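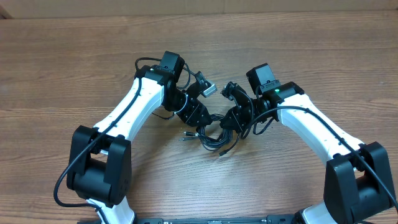

Steinar Holst wanted to know whether he could skip the place names and just get the people in first. You can, but you'll pay for it later when you have three Anna Lunds and no parish for any of them. Do section 4 in order.

4. Setting up a new tree in Stelo

Before you start: close any other tree. Stelo keeps two open at most and it does get confused about which one you're saving to.

1. File > New tree. Give it a surname and a parish, e.g. Laing Bundgaard. Not "my family" please.

2. Choose your calendar. Old style dates go in as written in the register, tick the box marked OS. Don't convert them yourself.

3. Add the home person. Usually you, or whoever the tree is for. Birth name only, married names have their own field.

4. Add parents, then grandparents. Stop there and save.

5. Open Places and tidy up the spellings. Merge doubles with the Join button.

Note: patronymics. For Icelandic lines switch Surname type to "Father's name" BEFORE typing anyone in. Otherwise Kárason gets copied down to all the children and you'll be fixing it by hand. Per person, no bulk option yet.

6. Attach sources. Register, page, entry number. A scan of the page is good – a scan with no reference is nearly useless in ten years time.

Caution: Join can't be undone once the tree is saved. Make a backup first (File > Backup copy).

4.1 Importing an old file

GEDCOM files only. Limit is 3000 people per import, bigger ones need splitting by branch. Unnur Lund's test file had 2758 and went through in one go, but leave it alone while it runs.

1. File > Import. Pick the file.
2. Set the text encoding to UTF-8. If ð and þ come out as question marks, cancel and try ANSEL.
3. Check the list of rejected entries. It only shows the first 200, the rest are in the log.
4. Save under a new name.

Note: living people are hidden in printed charts by defualt. To change this see section 7, and ask them first.

Caution: do not import on top of a tree you've allready sourced. Notes get overwritten. Import to a blank one, then compare side by side, section 5.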